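## 4. Working safely around the arms

Before you go any further, please do read this section all the way through, even if you've run other machines before and feel you know the ropes. It's the part of the guide we get the most letters about at Treststead, and most of the trouble people write in with could have been saved by ten quiet minutes here.

The rules apply to household tidying tasks (shoes, folded towels, light crockery) carried out with one or both hands. For anything heavier, see section 7.

### 4.1 Before you switch on

1. Walk the floor. Trailing leads are by far the commonest cause of a stumble, so coil up what you can and run the rest along the wall.
2. Mark out a clear space of 300 mm beyond the furthest reach of each hand. Tape on carpet is fine, though it does lift after a week or so and you'll want to press it down again.
3. Check that shelves and racks can't tip. Give each one a gentle push at the top – if it rocks, fix it before you start.
4. Agree out loud who has the stop button. One person only, please, and they mustn't put it down to make tea!
5. Write the task name and the operator's name in the log.

> **Caution:** Never reach into the marked space while the arms are live, even when they seem to be resting. A hand that is waiting for its next command looks just the same as one that is switched off.

### 4.2 Setting the grip

1. Open the Cinard panel and choose **Soft goods**.
2. Set the grip limit to 400. Rubber and foam footwear will take more, but there's very little to be gained by it and you may leave a dent.
3. Close each hand once on nothing at all and listen for clicking at the knuckles.
4. Set approach speed to **Slow** for the first run of the day, whoever is driving.

> **Note:** If the panel shows code 439, the wrist has been turned past its comfortable range. Bring the arm back to its rest position, check the cables at the wrist and begin again from step 1.

### 4.3 Picking from a shelf

1. Bring the working hand in over the shelf from the front or side, with the fingers open.
2. Keep the other hand low and well clear.
3. Close slowly around one item only.
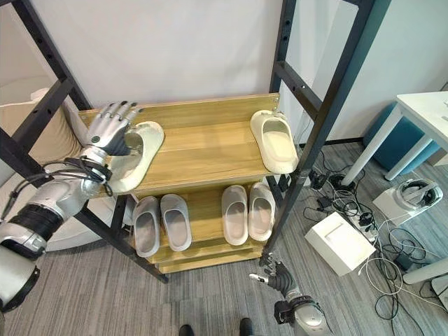
4. Pause for a moment before lifting, and make sure the fingertips haven't caught the shelf as well as the item.
5. Lift straight up until you're clear of any raised edge, and only then move sideways.
6. Lower the item fully before you open the hand. Dropping it the last little bit is a habit that creeps in towards the end of a long day.

> **Caution:** If an item slips, let it fall. Press stop, wait for the panel to show **Safe**, and pick it up by hand.

Questions about this section go to Danica Hudec on extension 909.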